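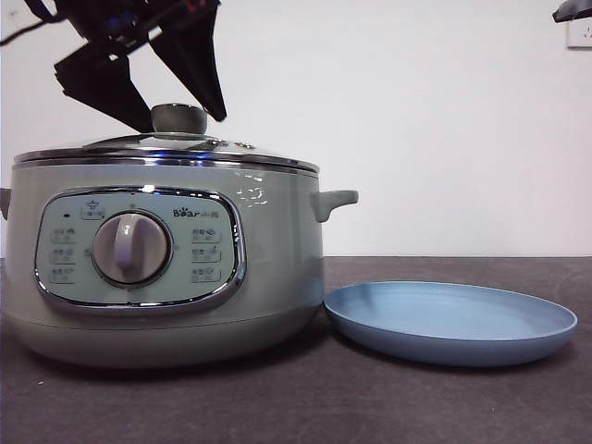 Gleice Queiroz wrote:
I wish I had known you were going, I would have come along for the drive! Was it worth it? I went to an open day at another place two years back and we stood behind a rope the whole time watching an arm move one box from here to there and back. My son fell asleep on my shoulder.

Anselmo Honorato wrote:
It was worth it, Gleice, and there was no rope, so your boy might have stayed awake. The Figueiredo open day at Fustville is a small affair, one long hallway and a few rooms off it, and you can wander as you like so long as you keep behind the yellow tape when an arm is running. I spent most of my afternoon in the cooking room - I cooked for a living until my knees gave out, so of course I did. They had a Bear electric pot on the table with a glass lid and a blue plate next to it, and the job was what any of us does without thinking: lid off, food out, onto the plate.

The young woman running it let us ask anything. I asked why it went so slowly and she said they had it turned down for visitors, and that they keep a record of every run, 2606 of them so far for the kitchen jobs. I would have guessed far fewer. I stood there with my coffee getting cold and watched it go for the knob, and I found I was holding my breath like I used to with a new kid on the line.

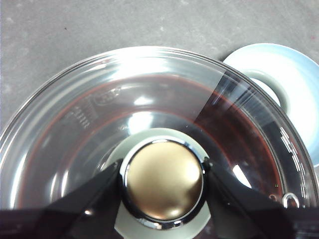 Filed under: Visits & Open Days / Kitchen and Home

Nipon Somboon wrote:
I was there in the morning and I have to be the grump, sorry Anselmo. It's a nice room and they were lovely people, but a knob is an easy thing to grab. It's round, it sticks up, it's in the middle. Show me the arm with a lid that's been steaming for half an hour and has stuck itself down, or a lid with a cloth thrown over it. I watched for 37 minutes and the job hardly changed.

Rosimeire Queiroz wrote:
Nipon, I think you're being hard on them. My hands are bad in the winter and a lid knob is exactly the thing I drop. If a machine like that could lift a lid for me every evening and do nothing else at all I would be glad to have it, slow or not. Did anyone ask what one costs? I looked on the Figueiredo page and couldn't find a price.

Nipon Somboon wrote:
Fair point about the hands, and I'm sorry they give you trouble. I still say a demo should include something hard. No price that I heard.

Anselmo Honorato wrote:
No price, Rosimeire, I did ask. They said it isn't for sale and changed the subject very politely. Nipon, you left too early! After lunch they swapped over to a little steel pot with an orange pumpkin in it, the size of thing you'd find in a child's play kitchen, and that was a good deal harder to watch. The walls of that pot shine like a mirror, so there's orange coming back at you from more than one side.

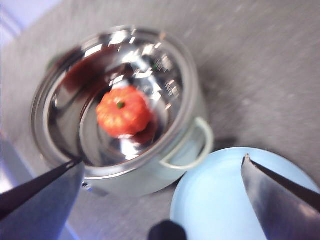 I asked whether the shine gives it trouble and she said it can, and that they had picked the steel pot partly for that. It had a couple of goes that came to nothing while I was standing there, and then one that worked, and a man behind me clapped. So I'd call that something hard, though I grant you it wasn't a stuck lid.

Anika Abernathy wrote:
Does anybody know if there will be another one? I'm over in Uvarura and the drive is 73 miles, which I'd happily do with notice, but I only found out from this thread.

Anselmo Honorato wrote:
They had a sign-up sheet by the door, Anika, and I put down that our forum had people interested. The Beda group is supposed to be opening its rooms later in December too, if that's any closer to you. I'll post when I hear. Wear comfortable shoes, there are hardly any chairs.

Gleice Queiroz wrote:
Count me and the boy in for the next one - I'll drive if you bring the coffee.

Thread last updated: Sunday, December 1, 2019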